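Zindora buys invoice software maker Pyo

December 12, 2023

Zindora, a company that sells bookkeeping tools to small businesses, has agreed to buy the invoice software maker Pyo. The two companies signed the agreement this week and expect to close it in January. They did not give the price.

Pyo has 60 employees and makes one product, a program called Jima, which sends invoices and reminds customers when a payment is late. More than 600 firms pay for it, and most of them are repair shops, small builders and cleaning companies. According to Pyo, 97 percent of the customers from last year have renewed their subscription.

Snædís Gunnlaugsson, chief executive of Zindora, said that her company tried during two years to build a similar product and was not satisfied with the result. "Our customers asked for it in almost every meeting," she said. "We had a version, but it was slow and people did not want to use it. At some point you must accept that another team has done the work better."

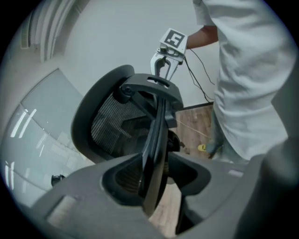
Jima will keep its name and its present prices through the next year. After this, Zindora plans to offer it together with its own bookkeeping package, and also separately for those who want only the invoices. Existing contracts stay valid and customers do not need to sign anything new.

Soo-ah Ham, who started Pyo and still owns the largest part of it, will stay to lead the invoice business inside Zindora. She said that she had received an offer from a bigger buyer in the spring, but this buyer wanted to close the support desk. "For a shop owner with an unpaid bill, it is important that a person answers the phone," she said.

All employees of Pyo have received an offer to continue. Their office will remain open at least until the lease ends.

The purchase is the second one for Zindora, after the payroll service Nato, which now works under the Zindora name.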